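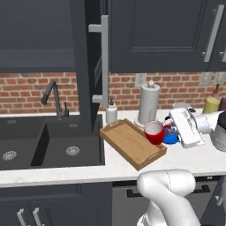 Posted 11/04/2023

The Pinetport Supper Circle has completed its fourth year, and I wish to record several changes that will apply when meals resume in February.

The Circle was established by Ingeborg Danzer and me to bring neighbors together over a shared meal once a month. Attendance has grown from 10 people at the first supper to 35 at the most recent one. Private homes can no longer seat a group of that size in comfort, and future suppers will therefore be held in the upper hall on Firkel Street. The rental has been arranged through the end of next year.

Members are asked to bring one dish each, as before. Dishes should arrive ready to serve. Those who cook with nuts or shellfish are requested to place a written card beside the dish. Cards were missing on two occasions this fall, and one guest went home without having eaten very much.

The recipe collection is also under review. It now holds some 700 entries, many of them duplicates – there are nine versions of the same potato salad, including two of mine. Rafferty Bellamy has agreed to sort the collection by season and to return handwritten originals to their owners. Any member who wishes to withdraw a recipe should inform him before the end of the year.

A small number of members have asked whether the suppers might begin at six instead of seven. I am in favor of the earlier hour, although Ingeborg is not, and the matter remains open. Comments may be left under this post.

The first menu will be soup and bread. Please bring your own bowl.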